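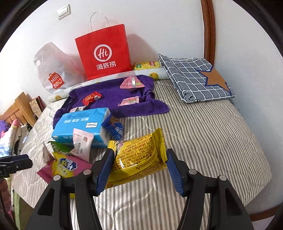 Open day at Dreltari, part two: the bedroom

If you read the first part you'll know I spent most of the morning in a queue for a coffee. After that a man in a Lurkimus fleece took 41 of us upstairs to what the leaflet called the home tasks floor. It is a corridor of made-up rooms. The one I stayed in longest was the bedroom, with sweets and snack packets strewn over a striped quilt, a purple towel in the middle of them and a red Haidilao carrier bag up against the wall.

The job was tidying up. You work the gripper by hand, two blue ridged fingers on a black body, and pick the packets off the bed. The recordings are then meant to teach a robot to do the same. I watched a yellow foil packet being held above the quilt and thought, fine, it can hold a bag of snacks. So can my nephew, and he's two.

To be fair, foil is awkward stuff. It slides and it crumples, and I had a go myself and dropped the tissues twice. My objection is to the poster by the door, which had "1374 household skills" on it in letters as long as my arm. I asked Ľubomír Charvát, who was running the room, whether picking up a green packet and picking up a yellow packet counted as one skill or two. He laughed and said it depended who was writing the poster. I liked him for that, but it isn't much of an answer.

I also asked when the robot would do it without a person on the other end. November, according to the leaflet. "We'll see," according to Charvát.

Downstairs, Adier and Dierckx had stands facing each other. Adier gave out pens. Dierckx had an arm stacking cups behind a plastic screen, and it stopped while I was there - a woman came over, pressed something, and it started again from the first cup. The screen next to it carried on playing a film of the same arm doing it perfectly.

Parking was free, the sandwiches were not. Part three will be the warehouse, if I can read my notes.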